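Zwischenbericht an die Fördergeberin: Vorführtag am Standort Jasau
Vorhaben Grolludum, Arbeitspaket 3, Stand 5. März 2022

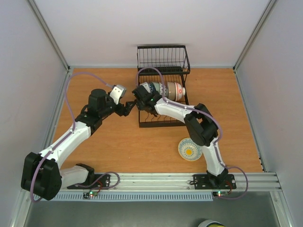
Der Vorführtag war im Arbeitsplan als Meilenstein vorgesehen und wurde termingerecht durchgeführt. Angemeldet waren 70 Personen, überwiegend aus Betrieben der Gemeinschaftsverpflegung und aus den umliegenden Berufsschulen. Die Gäste wurden in Gruppen durch das Labor geführt, jeweils 30 Minuten je Gruppe. Die fachliche Leitung lag bei Oana Grecu.

Vorgeführte Arbeiten

Gezeigt wurde der zweiarmige Aufbau für das Handhaben von Geschirr. Beide Arme sind auf einer gemeinsamen Aluminiumschiene an der Vorderkante des Holztisches montiert und arbeiten zur Tischmitte hin. Als Ablage dient ein Abtropfgestell aus schwarzem Draht, in dem Schalen auf der Seite liegen. Das Geschirr ist bewusst uneinheitlich gewählt, darunter eine blau-weiß gestreifte Schale, eine weiße mit rotem Muster und ein flacher Teller mit blau gemustertem Rand. Einheitliche Teile hätten die Greifplanung unzulässig vereinfacht.

Der Ablauf umfasste das Anfahren des Gestells, das Greifen einer Schale am Rand und das Absetzen auf dem Tisch. Gerechnet wurde ausschließlich auf dem lokalen Steuerrechner; die Anbindung an den Server in Didville war für den Tag abgeschaltet.

Ergebnisse

Insgesamt wurden 100 Greifvorgänge protokolliert. Die Auswertung der Fehlgriffe ist noch nicht abgeschlossen. Nach erster Durchsicht treten sie gehäuft bei ineinanderliegenden Schalen auf. Die Kabelführung entlang der Armglieder wurde von mehreren Fachbesuchern angesprochen und wird vor dem nächsten Termin überprüft.

Abweichungen und weiteres Vorgehen

Die von der Firma Barbu zugesagten Ersatzfinger für die Greifer lagen nicht rechtzeitig vor, der Vergleich beider Fingerformen entfiel daher. Er wird im August nachgeholt. Mehrkosten entstehen nicht. Das Protokoll der Greifvorgänge wird mit dem nächsten Sachbericht eingereicht.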